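Equipment Planning Analyst, Robotics (Karnel)

Karnel is hiring an analyst to plan its purchase of arms, grippers and simulation licenses. The Dreso budget line covers 7 workstations. Tasks are tested in simulation before hardware is quoted.

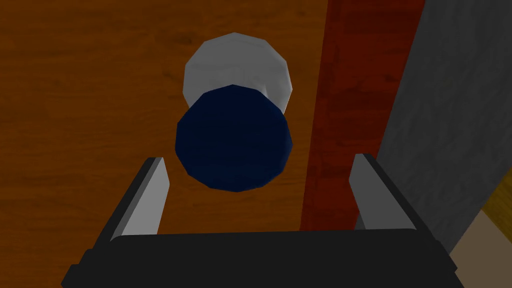

Duties include comparing vendor bids, tracking spare parts and updating the July cost plan. Travel to the Seppälä site is required.
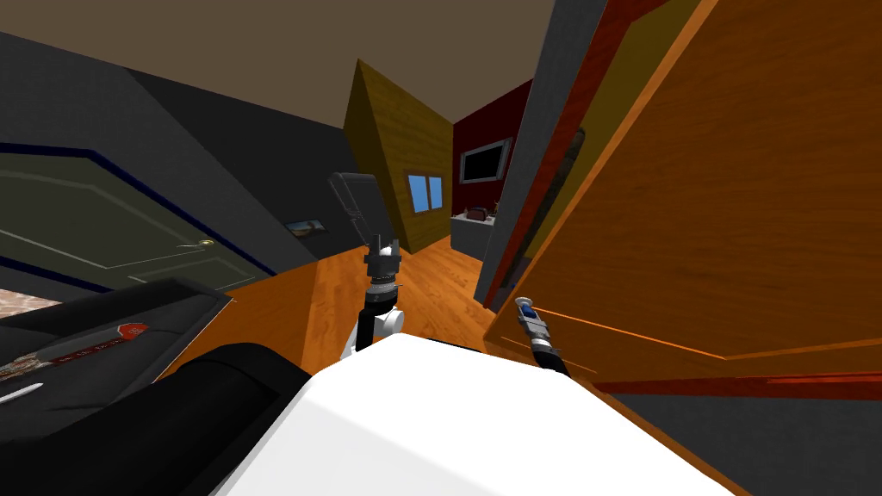 Simulated two-arm robot in an indoor room

Apply by 2021-08-28, quoting reference 2354.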